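# Cellule Jorkum

La **cellule Jorkum** est un poste de manipulation à deux bras conçu par la société Testadex et installé dans son atelier d'Istberg. Elle sert à des tâches de prélèvement et de dépose sur des articles d'épicerie, en téléopération ou en mode autonome. L'article traite de sa mise en service, de son étalonnage et de son entretien courant.

## Constitution

Chaque bras se termine par une pince à deux doigts noirs, de forme effilée. Les doigts sont des pièces d'usure, livrées par paires appariées et marquées au dos d'un numéro de lot. L'alimentation se fait en 230 V, par un coffret unique placé sous le plan de travail. Le logiciel de commande, nommé Nasr, assure la lecture des codeurs, la limitation de couple et l'enregistrement des trajectoires. La version 221 est la première à gérer les deux bras sur une même horloge ; les versions antérieures exigeaient une synchronisation manuelle au démarrage.

## Mise en service

La procédure en vigueur a été rédigée par Nisreen Haddadin, responsable de la maintenance à Istberg. Les bras sont d'abord amenés en position de repos, coffret hors tension, puis le couple est activé articulation par articulation en partant de la base. Le zéro de chaque pince est pris doigts fermés, sans objet. Un écart de lecture entre deux fermetures successives indique le plus souvent une vis de doigt desserrée.

Vient ensuite le relevé du plan de travail. L'opérateur descend la pointe d'un doigt jusqu'au contact du bois en plusieurs points, et Nasr en déduit la hauteur de la table. Les nœuds du bois sont évités, leur relief faussant la mesure. La garde minimale entre doigt et table est fixée à 2 mm en approche lente.
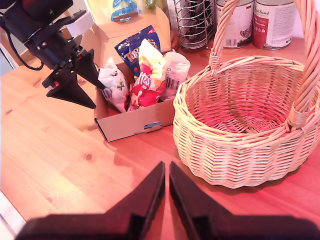
Les sachets souples posent une difficulté particulière : leur bord supérieur se froisse sous l'effort et la largeur mesurée par la pince ne correspond pas à celle du produit. Le seuil d'effort est donc réglé au plus bas, puis relevé par pas jusqu'à ce que le sachet ne glisse plus. Les boîtes de conserve, rigides, admettent un seuil fixe. Pour les paniers à anse, une zone d'exclusion est déclarée dans Nasr autour de l'anse - à reprendre dès que le panier est déplacé.

## Entretien

Les opérations périodiques sont les suivantes :

- resserrage des vis du poignet et des doigts ;
- contrôle du passage des câbles, qui doivent garder une boucle libre sur toute la course ;
- dégraissage des faces de serrage au chiffon sec ;
- remplacement des doigts après 20 heures de travail continu sur carton, matière assez abrasive pour en mater les pointes.

Un nouvel étalonnage est obligatoire après tout remplacement. Il n'est pas requis après un simple nettoyage.

## Pannes connues

Le défaut le plus fréquent est une dérive du poignet, visible au décalage de la pointe lors du retour au repos. Elle provient en général du connecteur du codeur, que les vibrations finissent par desserrer. Le journal de Nasr affiche alors une valeur bloquée à 2,036 sur l'axe concerné - lecture par défaut du codeur en l'absence de signal. Le connecteur est rebranché hors tension et son verrou remplacé s'il présente du jeu.

Un échauffement du moteur d'épaule a aussi été relevé en novembre, lors d'essais prolongés bras tendu. La consigne de repos a été modifiée en conséquence, le coude étant désormais replié entre deux cycles.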